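## 4. Setting Up the Lucero Countertop Ice Maker

This section covers placement, water supply, first run, and routine cleaning of the Lucero. Electrical ratings are in Section 2. Wall brackets and the under-cabinet kit are in Section 7. If the unit was supplied with the Wemutby drain pump, read Section 5 before connecting any hose.

Text revised 8/20/24. It replaces the July edition. The changes are in 4.3 (filter flush) and 4.6 (cleaning interval).

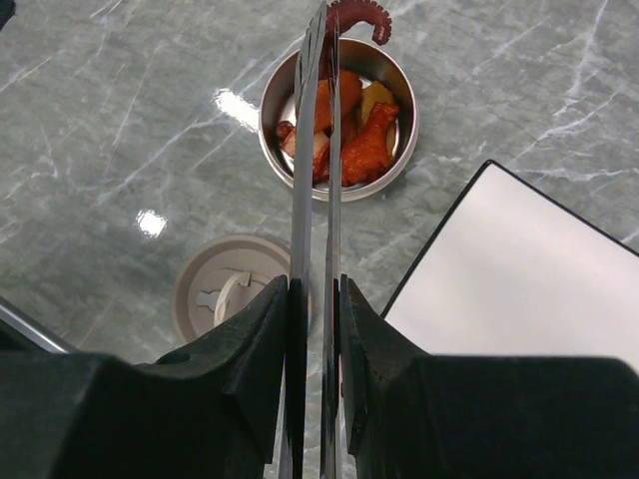 *Si-eun Ha*

### 4.1 Before you start

Let the unit stand upright for a full day if it was shipped or carried on its side. Do not plug it in during this time. The compressor oil needs to drain back to the sump, and a compressor started without it can be damaged in the first minutes.

Have the following on hand:

- The power cord (packed under the ice basket)
- The Proltel filter cartridge and its white cap
- The drain hose and clamp
- A clean, soft cloth
- Mild dish soap
- A bucket or large bowl
- A small spirit level

Remove all tape from the lid, the basket, and the ice paddle. The paddle has a second strip of tape on its underside. It is clear and easy to miss. If it is left in place, the paddle will stall and the panel will show **E3**.

> **CAUTION:** Do not remove the foil label on the rear panel. It covers the service port.

### 4.2 Placement

1. Choose a flat, solid surface that can carry the full weight of the unit with the reservoir filled. The filled weight is 46 pounds.
2. Leave a hand's width of clear space at both sides and at the rear. The air intake is on the left and the exhaust is on the right.
3. Keep the unit away from ovens, cooktops, and direct sun. Room temperature at the intake should not go above 80°F while the unit is making ice.
4. Place the spirit level across the top of the cabinet, first side to side and then front to back.
5. Turn the front feet to correct any tilt. Clockwise raises the unit. The rear feet are fixed.
6. Open the lid fully and check that it clears any cabinet or shelf.

On polished stone, lift the unit to move it. The feet are rubber, but grit trapped under them will scratch. Some darker stones also pick up marks from rubber over time. A thin cork mat may be used, provided it supports all four feet and does not block the vents on the base.

> **NOTE:** A unit that leans forward will produce thin ice on one side of the tray. A unit that leans back will overfill the tray and may drip behind the basket. Check the level again after the reservoir has been filled for the first time.

### 4.3 Installing and flushing the filter

The Proltel cartridge is used with both the manual-fill and the plumbed version. The unit will run without it, but scale will form faster and the cleaning interval in 4.6 no longer applies.

1. Lift out the ice basket.
2. Pull the filter door toward you. It is the small hinged door at the right rear of the reservoir.
3. Take the cartridge out of its wrap. Leave the white cap on.
4. Wet the O-ring with clean water. Do not use oil or grease.
5. Push the cartridge in until it stops, then turn it a quarter turn clockwise. The arrow on the cartridge should line up with the dot on the housing.
6. Remove the white cap and keep it. It is needed for storage.
7. Close the filter door.

To flush the cartridge:

1. Fill the reservoir to the **MAX** line with cold tap water. The reservoir holds 96 fluid ounces.
2. Plug in the unit and press **POWER**. The panel lights up and the unit beeps once.
3. Press and hold **FLUSH** until the drop symbol blinks.
4. Wait for the cycle to finish. The drop symbol stays on when it is complete.
5. Place the bucket under the drain outlet, pull the plug, and let the reservoir empty.
6. Put the plug back and press it in firmly.

The first water out of a new cartridge may be gray. This is carbon dust. If the water is still gray after the first flush, repeat the cycle. The July edition called for a single flush in all cases, which was not enough for cartridges that had been stored for a long time.

> **CAUTION:** Do not use hot water to flush the filter. Heat deforms the housing and can cause leaks at the O-ring.

### 4.4 Connecting the drain hose

Skip this part if you plan to empty the unit by hand.

1. Turn the unit off and unplug it.
2. Slide the clamp over one end of the hose.
3. Push the hose onto the drain outlet as far as it will go.
4. Move the clamp up to the raised ring on the outlet and tighten it. Use a screwdriver, hand tight only.
5. Run the hose to a sink or floor drain. The hose must slope down along its full length.
6. Secure the free end so that it cannot lift out of the drain.
7. Remove the drain plug and pour a cup of water into the reservoir. Check the clamp for drips.

Do not push the free end below the water line of a sink or bucket. The drain has no check valve, and dirty water may be drawn back into the reservoir. If a downhill run is not possible, use the Wemutby pump. Extending the hose with a coupling is not recommended. A longer one-piece hose can be ordered with the part number in Section 9.

### 4.5 First run

1. Check that the drain plug is in place or, if the hose is used with the Wemutby pump, that the pump valve is set to **HOLD**.
2. Fill the reservoir to the **MAX** line with cold water.
3. Put the ice basket back. It should sit flat on both rails.
4. Close the lid.
5. Press **POWER**, then press **SIZE** until the size you want is lit.
6. Press **START**.

The pump runs first, followed by the fan and then the compressor. A low hum with a short click at the start of each cycle is normal. The panel shows a snowflake while ice is forming and an arrow while it is being released.

Throw away the ice from the first three cycles. It may have a faint plastic taste and will often be smaller than usual. Ice size settles once the evaporator has reached its working temperature. In a warm room this takes longer.

When the basket is full, the unit stops and the basket symbol lights up. It starts again by itself after ice is removed. Ice left in the basket will slowly melt back into the reservoir. The Lucero is not a freezer and does not store ice. Move the ice to a freezer bin if it will not be used within the hour.

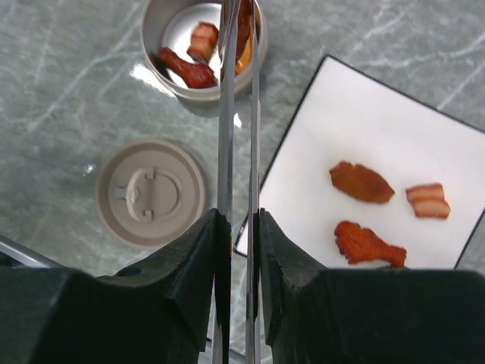
If the unit stops with the basket only partly full, look at the ice sensor on the left wall of the ice chamber. A single cube resting against it is enough to block the beam. Level the ice in the basket and close the lid. The unit should resume on its own. Do not scrape the sensor window with anything hard. Wipe it with the soft cloth.

> **WARNING:** Unplug the unit before reaching past the basket. The ice paddle moves without notice and can pinch fingers.

### 4.6 Cleaning interval

The panel shows **CLEAN** after 400 hours of operation. Earlier editions gave this interval in weeks. The unit now counts running hours only, so time spent on standby is left out. Clean sooner if the ice looks cloudy or has an odor.

1. Press **POWER** and unplug the unit.
2. Drain the reservoir.
3. Remove the filter cartridge, fit the white cap, and set it aside upright.
4. Remove the basket and wash it with warm water and dish soap. It is not dishwasher safe.
5. Mix one packet of Huta descaler with a full reservoir of cold water. Stir until no powder is visible.
6. Plug the unit in and press and hold **CLEAN** until the symbol blinks.
7. When the symbol goes out, drain the reservoir.
8. Fill with plain water and run **FLUSH** twice, draining after each cycle.
9. Refit the cartridge and the basket.
10. Wipe the outside with a damp cloth and dry it.

> **CAUTION:** Descaler is acidic. It will etch marble, limestone, and other calcium-based stone, sealed or not. Wipe up spills at once with plenty of water. Fill the reservoir from a pitcher with a spout, and mix the solution in the sink where possible.

Do not run the **CLEAN** cycle with the filter in place. A cartridge that has been exposed to descaler must be replaced. Do not use bleach, vinegar, or scouring powder in the reservoir.

### 4.7 Panel codes during set-up

| Code | Meaning | Action |
|---|---|---|
| **E1** | No water at pump | Fill the reservoir. Check that the filter door is closed. |
| **E2** | Intake air too warm | Move the unit or cool the room. Wait until the code clears. |
| **E3** | Paddle blocked | Unplug. Remove tape or ice from under the paddle. |
| **E4** | Unit not level | Adjust the front feet as described in 4.2. |
| **E5** | Sensor fault | Unplug, wait five minutes, and restart. |

**E2** and **E4** clear without a restart. For the other codes, press **POWER** twice after the cause has been corrected. If **E5** comes back after two restarts, stop using the unit and contact service with the serial number from the label inside the lid.

### 4.8 Storage

Drain the reservoir and leave the lid open overnight before packing the unit away. Store the cartridge separately with the white cap on. A cartridge that has dried out must be flushed again as described in 4.3. Keep the unit upright and above freezing. Water left in the pump will crack the housing if it freezes, and this damage is outside the warranty terms in Section 10.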